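Okay, small thread on the bathroom at our rental in Matham, which I've been cleaning bit by bit since March (1/7)

It's a tub-and-glass-screen setup with beige wood-grain walls. I was dead against wood-grain in a bathroom. Two months in and I've come right around — it hides splashes like you wouldn't believe!

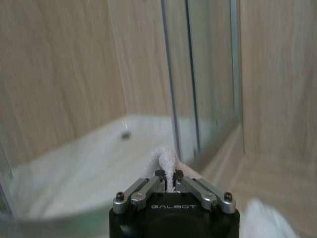 Tub corner, white towel up front.

Towels next. White ones, and yes, everyone told me I'd regret the colour. The edges go fluffy and start to twist if you wash them too hot, so mine get a warm wash and no softener. They take up to 2 hours to dry on the line, longer if it's grey out.

The glass gets a squeegee after every shower (mine's a Skiletti, cheap, still going). Do the metal strips too, gunk loves those.

Now, the door. My favourite thing in the whole place.

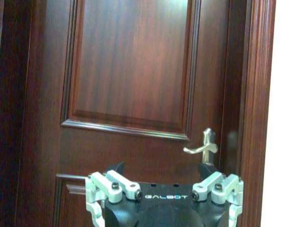 DOOR STUFF (5/7)

Dark reddish-brown wood, raised panels, silver lever handle. Dust sits on every ledge of that moulding, so I go over it with a dry paintbrush first, then a barely damp cloth. No spray polish, it's shiny enough already.

Handle just gets a bit of dish soap and a good buff.

Still to do: grout, and the fan cover, which I've been avoiding — tips very welcome (7/7)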